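Speaker notes: Planning and paying for two-arm sorting cells
Annual equipment planning session, Mukutska
Speaker: Stela Toma, Equipment Planning Office
Version of May 8, 2020

Opening (two minutes)

Thank the chair and the hosts. State that the talk covers the purchase of bench-scale two-arm cells for small-parts handling, from the first request to the end of the second year of service. It does not cover full-size industrial arms, for which a separate policy applies.

Remind the audience that the figures quoted are those of our own office. Other sites will have different rates for labor, power and floor space.

Part one: What the request form should say

In February the office received requests from three departments. Each asked for "a robot." None of them described the parts to be handled, the surface on which the work would be done, or the person who would be responsible for the cell after delivery.

The revised form asks for these items on the first page. A request to sort hex nuts into a tray is a complete request. A request to "automate the bench" will be returned to the department.

Mention that Heikki Rissanen drafted the revised form and that copies are on the table by the door. 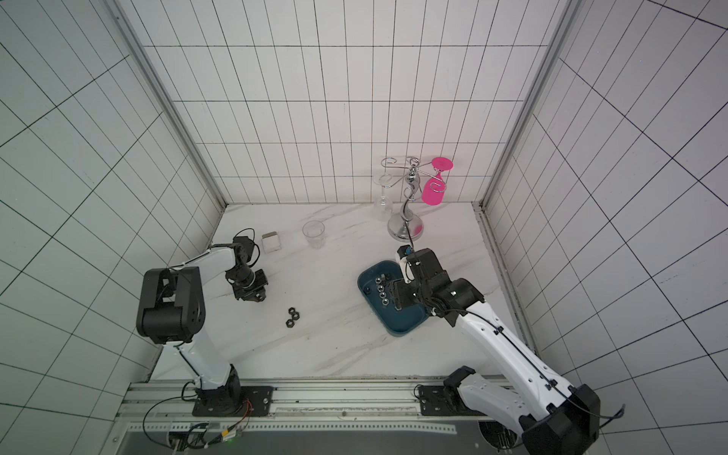

The form also asks whether one arm would be enough. Two arms cost more to buy and more to keep in service, and the department must state which steps need both. Where the second arm is wanted only for later work, the office prefers to reserve the mounting space on the rail and defer the purchase.

Pause for anyone who wishes to note the form number. It is printed in the lower corner of the handout.

Part two: The budget lines that are missed

Read the list slowly. These are the lines most often left out of department budgets:

Enclosure, wall covering and work surface
Frame posts, rails and mounting plates
Spare grippers and gripper fingers
Replacement cables and cable clips
Wrist sensors and their mounts
Staff time for setup and calibration
Trays, cups, racks and sample parts

Explain that the last line is small but causes delay. At Olteanu the arms were delivered and installed on schedule, and the team then waited 26 days for trays and test parts that no one had ordered. The office now allows each department to charge up to $4,000 in accessories to the equipment budget, provided that the list is submitted with the original request.

On spares: the recommendation is one complete gripper for every two arms, held on site. Cables should be treated as consumable items and charged to the operating budget. Digby Rakena will speak to the audit position if the question is raised. Do not attempt to answer it from the podium.

Part three: Comparing offers

Two suppliers, Runurex and Vulik, responded to the last call. The offers were scored on purchase price, delivery time, cost of spares and the quality of the service agreement. Price carried 43 percent of the score. Several departments have asked for this share to be raised. The office does not support the change, as the lowest offer had the highest cost for spares over two years.

Departments are reminded that a supplier demonstration is not an acceptance test. The acceptance test must use the department's own parts, including mixed lots where these occur in normal work. Black and silver nuts should be tested together if they will arrive together.

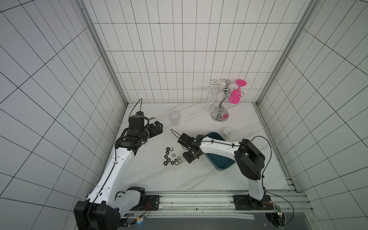 When should a department begin the budget process for a new cell?
The process should begin 33 weeks before the cell is needed. This period covers the request, the call for offers, delivery, installation and the acceptance test. Departments that start later should plan for the following budget year.

Continue directly to service agreements. The office accepts agreements of one or two years. Longer terms require the signature of Luminița Moldovan and should be requested in writing before the offer expires.

Part four: After installation

Each cell must have a named owner. The owner keeps the log of faults, orders spares and reports hours of use at the end of every quarter. Hours of use are the main evidence considered when a department asks for a second cell. A cell with no log will be treated as unused for planning purposes.

If time is short, omit the section on disposal and refer the audience to the handout.

Closing

Invite questions. Mircea Onu will take those on installation and floor space. Questions on individual requests should be sent to the Equipment Planning Office and will be answered in the order received.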